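Winter Roots and Where to Eat Them
Notes for the Kuvmont library talk, February 2023

Start with the carrot story. I grew up thinking I hated carrots, and then I ate one pulled out of the snow at Mosum Farm and made a noise in front of strangers. Pause here, let people pass the first plate around.

Ask who has been out to Mosum in the cold months. Most folks only go for strawberries. Tell them the store is open all winter, cash box on the counter, and the drive is half the fun (mention the hill before the turn, it gets slick).

Why winter carrots are so sweet: a carrot in cold ground turns some of its starch into sugar, and that helps keep it from freezing. Same thing goes for parsnips. Oluf Egilsson, who grows them, leaves his parsnips in until the ground is nearly too hard to dig, and I love him for it. Last winter he sold me one as long as my forearm and I roasted it whole, just to see. It was wonderful, a bit woody in the middle, I ate it all anyway.

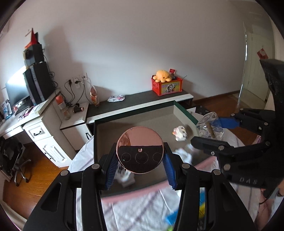
Pickled turnips next, my favorite part of the whole talk! White turnips, cut in sticks, with a slice or two of raw beet tucked in the jar. The beet does all the coloring. Go easy on it, though. Too much and you get a hot magenta that stains your cutting board, your fingers and your good sweater. What I like is a soft coppery pink like the shiny disc on the screen, the plain upper half of it. Hold up my jar so they can compare. Brine is water, white vinegar, salt, one bay leaf. In the fridge for a week, then they're ready.

Pass the second plate. Toothpicks are in the side pocket of the blue bag.

Someone will ask about canning these for the shelf. Mine are fridge pickles only, so say that twice. For shelf canning they need a tested recipe and should follow it to the letter.

Roasting. Hot oven, 425, and room on the pan. Everybody crowds the pan (I did for years) and then wonders why it all comes out limp. Cut things the same size. Carrots and parsnips can share, beets get their own pan or everything goes purple. Start checking at 30 minutes. Butter at the end, never at the start - it burns. 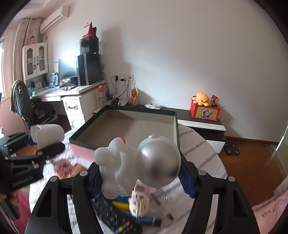 Then the peels. Scrub well, toss them in oil and salt, and give them a few minutes on their own while the oven is still hot. They go crisp in a hurry, so stand there and watch. I put them on soup, on eggs, and once on popcorn, which was better than it sounds.

Places to eat, if time allows. Pondine does a root vegetable supper all through February, long tables, you sit with whoever is there. Get the celery root soup. Get the rye bread too, and don't be shy about asking for more. Correia, over by the old feed mill, puts shaved raw turnip on a pork sandwich with mustard and I have driven there in sleet for it. Closed if the porch light is off.

Skip the rutabaga section if we're past the half hour. If not: peel off the wax, mash with plenty of black pepper, and try it with a little pear.

Questions. Recipe cards are by the door, and the leftover carrots go home with whoever wants them.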